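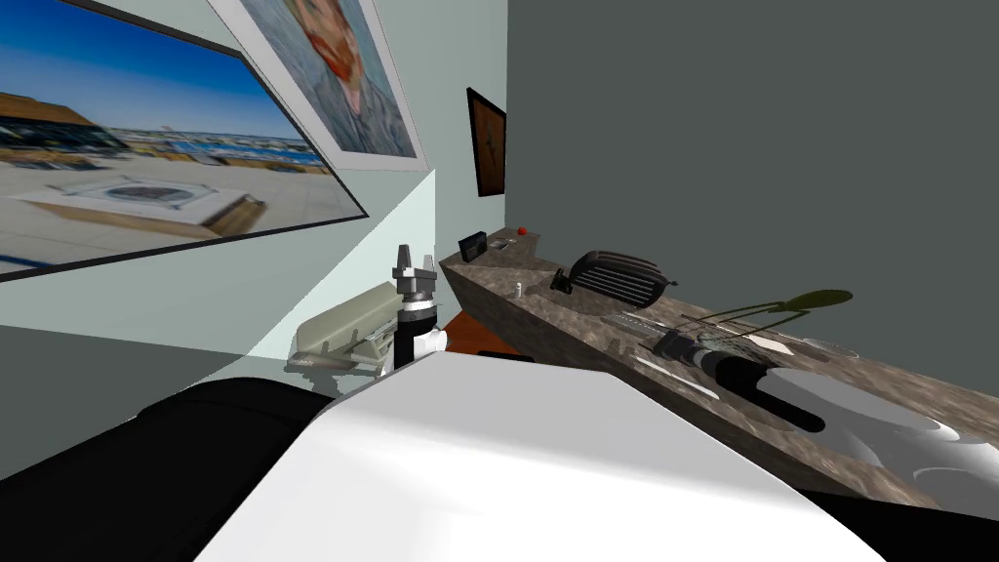 Sep 21, 2020

I meant to write this before supper and now it's late and the tea has gone cold, so forgive the handwriting, future me. It was a long day with the simulator and I want to get it down while I still remember which of my mistakes was which.

We're on the kitchen for the club project, finally. Everybody gets the same robot, the one with two arms and the big white body, and the same long stone counter with things left out on it, and you have to teach it to tidy up. I had been dreading the kitchen because the practice room before it was just blocks on a table, and blocks are very forgiving. You can pick a block up badly and it's still picked up! Kitchen things have handles and heads and they want to be held in a particular place.

My task for the week is the green tool, the one with the flat oval head and the long thin arms. Vega Bermúdez calls it the tongs and I have been calling it the spatula, and we went back and forth over it on the call until Vega said to name it whatever I liked in my code as long as I spelled it the same way twice. (I had not been spelling it the same way twice. That was an hour of my morning.) So it is "green_tool" now and we are both at peace.

The right arm does the work. I spent most of the afternoon getting the gripper to come in at the thin end, over the counter, with the head pointing away from it. My first few tries came in much too high and closed on nothing, with great confidence, and then the arm swung off to the drop point and let go of nothing there too. The score file called that one a completed motion, and I suppose it was. After that I lowered the approach and drove the fingers straight into the countertop, where the whole arm shivered until I stopped the run. Poor thing. I know it's only numbers but I did say sorry out loud, and Mom asked from the hall who I was talking to.

The left arm I have just parked for now, pointing straight up with its fingers open, out of the way. Vega says I'll want it later for the ribbed gray rack, which is too wide for one hand, and that I should think about where it waits so it doesn't have to travel so far. I wrote that down on the sticky note and put the sticky note on the monitor with the other sticky notes.

I do love the room, though. Somebody took the trouble to hang pictures on that mint-green wall, and one of them is a painting of a man with an orange-red beard, and there's light falling down the wall under him as if it were a real afternoon. I keep turning the view around to look at it when I should be reading joint angles. I'd like to live in a house with a wall that color.

Aigner's team is ahead of us, by the way. They posted 40 good runs last night and we have 9, and three of ours were with the little white bottle, which stands all by itself and practically hands itself over. I was a bit low about it until supper. But Vega reminded me that our runs replay properly from a fresh start and that this matters more for the final, and also that we had none at all when we began in June, when I didn't know what a wrist joint was and kept asking why it needed so many of them.

Right before I quit I got one real grasp. The fingers closed on the thin part, the tool came up off the counter, tipped a little, and stayed! I held it there in the air for ages and just looked at it. Then I saved the run under the name "keep_this_one" and went and told the cat, who was asleep on the printer.

For tomorrow: slow down the last part of the approach, check whether the bottle gets bumped on the way back, and ask Vega about changing the closing force, which I have been setting by guesswork. Durness, who joined last week, wants me to show them how the scoring works, and I said yes before remembering that I don't fully understand it either - so I had better read that page again in the morning, with breakfast.

Also return the library books. I keep forgetting the library books.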